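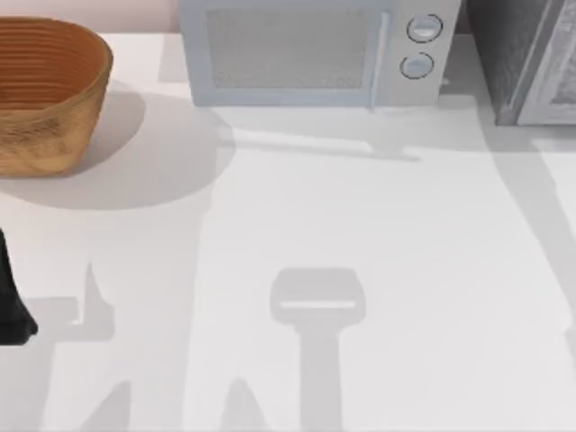 Why do teams pull the goalie when they're already losing?
Losing by one and losing by two are worth the same in the standings, so the empty net costs you a goal you can afford.

(Wait for the coaches to stop muttering.)

Start with Hanar, down 3-2, 70 seconds left. Ojeda goes to the bench and on comes Yamila Aravena, who has never met a shot she didn't like. Tell the story up to the faceoff and stop. Drink water.

Slow down here. Old habit: wait for the last minute. My habit too, for 15 seasons, and my record is available to anyone who wants to be unkind.

Halima went through 570 games for us. Mention that she did it by hand. Mention that I offered to help, late.

Point one: pull earlier than feels decent.
Point two: win the faceoff first. Sayaka's line, use it: "An empty net and a lost draw is just charity."
Point three: practice it. Toma gave it four minutes in March and looked like people hunting for a bus.

Back to Hanar. Aravena shot, hit the post, and Toma scored from their own blue line. Lost 4-2. I would still pull her.

Questions. Take Ignacio Salinas last, he coached Toma.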